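# Kakis word list

Print
E-mail

README, 24 April 2019. Maintained by Melaniia Sirko.

Plain text list of household words, for spelling practice and word games. One word per line, lower case.
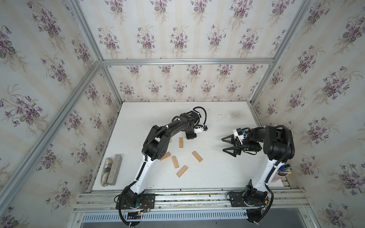
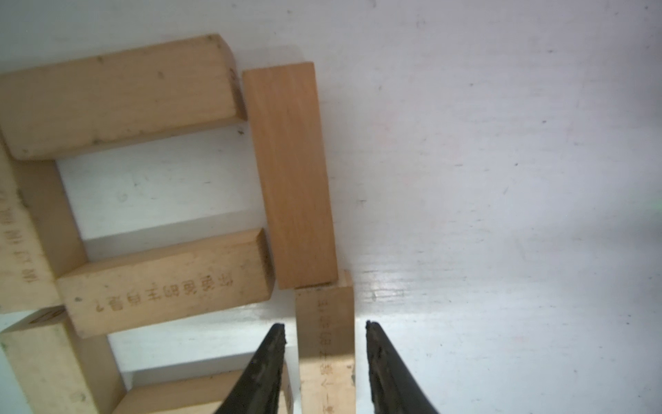
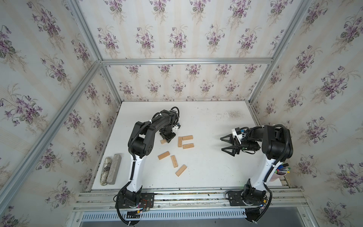
## Files

- `kakis_main.txt` - 300 words, the full list
- `kakis_short.txt` - 30 words, for begginers
- `odd.txt` - 11 words with two spellings, both kept

## Notes

American spelling only. No plurals, no names. Dropped 41 words from the old Jovham list, mostly repeats. Contreras sent fixes for the kitchen words, merged. Hyphens still a mess, will sort in September.

Sort order is plain A to Z. Dont re-sort by length, breaks the short list.

## License

Free to use and copy. Credit nice, not required.

Print | E-mail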